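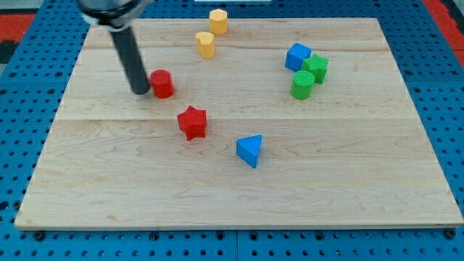
Figure 4.1 A board made of light maple. The seams between the planks and the lines of the grain can both be seen.

Home | Contents | Chapter 3 | Chapter 4 | Glossary | Index

Materials and Making, open edition
By the Cevon Textbook Group. Last revised in December.

We use cookies to remember your place in the book. Accept | Settings

Chapter 4
Wood and Water

4.1 Why wood moves

A drawer that opens easily in winter may stick in summer. A door which closed well when it was hung may leave a gap after some months of heating. People often say that the wood has "warped", but in most of these cases the wood has only changed its size. It has taken in water from the air or given water back to it, and its width has followed.

In Chapter 3 we looked at the structure of a tree trunk and learned the names of its parts. In this chapter we use that knowledge to answer a practical question: how much will a piece of wood change, and in which direction? A student who can answer this question will be able to design a table top, a frame or a simple box that stays in one piece for many years.

Before you begin, you should be able to explain the words sapwood, heartwood, growth ring and fibre. If one of them is not clear to you, please return to section 3.2.

4.2 Free water and bound water

The water in a living tree is held in two ways. Part of it lies in the hollow spaces of the cells, as water lies in a drinking straw. We call it free water. The other part is held inside the cell walls themselves, and it is called bound water.

When a tree is felled and sawn, the free water leaves first. During this stage the wood becomes lighter, but its size hardly changes. Then comes a moment when the spaces are empty and the walls are still full. This condition is known as the fibre saturation point. From here on, every further loss of water makes the walls thinner, and the board begins to shrink.

The amount of water is given as moisture content. We weigh a sample, dry it completely in an oven, and weigh it again. The difference between the two weights is divided by the dry weight and multiplied by one hundred.

Worked example. A sample from the workshop at Mikcombe weighs 700 g before drying and 511 g after drying. The water which has left the sample is 189 g. We divide 189 by 511 and multiply by 100. The moisture content was therefore 37 per cent, to the nearest whole number. Wood in this condition is still too wet for furniture.

Please note that we divide by the dry weight and not by the wet one. For this reason the moisture content of very wet wood can be higher than 100 per cent, which surprises many students when they meet it for the first time.

4.3 Three directions

Wood does not shrink equally in all directions. Along the grain, the movement is so small that in normal work we leave it out of our calculations. Across the grain it is much larger, and there we must separate two cases. Movement from the centre of the trunk towards the bark is called radial. Movement along the curve of the growth rings is called tangential, and it is usually the greatest of the 3.

The way in which a log is sawn decides which of these movements will appear in the width of the board. A quarter-sawn board shows the radial movement in its width and stays rather flat. A plain-sawn board shows mainly the tangential movement, and it may also become hollow on one side, which is called cupping.

Wide surfaces are often made by gluing several narrower planks edge to edge, as in Figure 4.1. Gluing does not stop the movement. A wide panel moves across its grain as the sum of its planks, and the maker must leave room for this. A table top, for example, should be fixed to its frame with buttons or slotted plates, so that it can slide a little. If it is held firmly with screws and glue on both sides, it may split in the first dry winter.

4.4 A case from Ruredlow

The old grain store at Ruredlow was changed into a library, and a new maple floor was laid in its reading room. The planks were delivered in a wet month and were put down on the day of delivery. The heating was started afterwards. By the spring, there were open gaps between many of the planks, and in two corners a coin could be pushed down into them.

The supplier, Barros, had sent instructions with the planks. They said that the wood must rest in the heated room before laying, with thin sticks between the layers, so that the air could reach every surface. This resting time is called acclimatisation. We shall return to the Ruredlow floor in section 4.7, where you will calculate how wide the gaps should be expected to become.

Before you read further

Find a wooden object at home which is wider than your hand. Look at its end and try to see the growth rings. Decide whether the board was plain-sawn or quarter-sawn, and make a small drawing of it in your notebook. Measure the width across the grain and write it beside the drawing. You will need this measurement for Exercise 4.3.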